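Vinegar, bicarb and other things I've stopped believing

Every few months somebody forwards me a list of cleaning tricks and I try a couple, mostly out of spite. These are my notes as of 9th June. Your kitchen may disagree.

Bicarb and vinegar down the sink. It fizzes, everyone feels good about it, and the grease stays where it was. The two cancel each other out and you're left with slightly salty water. If the drain is slow, take the trap off with a bucket underneath and clean it by hand. Horrible job, ten times more use than the fizz.

Lemon on the chopping board. Smells nice. I rubbed half a lemon over mine every night for 3 weeks and the onion smell was back each morning. Hot soapy water, a decent brush, then stand the board on its edge to dry. Flat on the bench it cups.

Tea bags for polishing timber. Cor Brouwer swears by cold black tea on his dining table. I tried it on an offcut of pine and got a brown offcut of pine. On a table with a sound finish you need a damp cloth and then a dry one, nothing else. If the finish has worn through, no pantry item is going to fix it, and the walnut-rubbed-on-scratches trick only hides them until the next wipe.

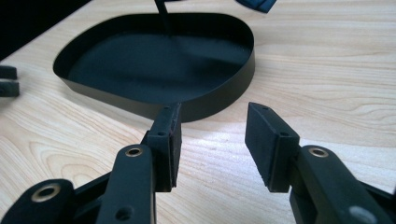
Black tray on the pale timber table.

Dark trays show every smear, so people go hunting for miracle products. I bought a bottle of Cerkuvon on Kerstin Baumgart's say-so and couldn't pick the half I'd used it on from the half I'd done with dish soap. A dry microfibre cloth straight after washing does more for streaks than either. Check underneath for grit before you put a tray back on bare timber too. One grain will leave a scratch you'll be looking at until December.

Rice in the salt shaker. Fine, this one seems to work, though I suspect keeping the shaker away from the kettle would work just as well.

Foil balls in the dryer. No difference in static that I could find, and they make a racket.

Newspaper on windows. Maybe it was good once. Mine left grey fingerprints all over the white sills, and I spent longer on the sills than I had on the glass. Go with a squeegee and an old towel.

Still to try: the bread-on-broken-glass one, and whatever it is people are doing with denture tablets.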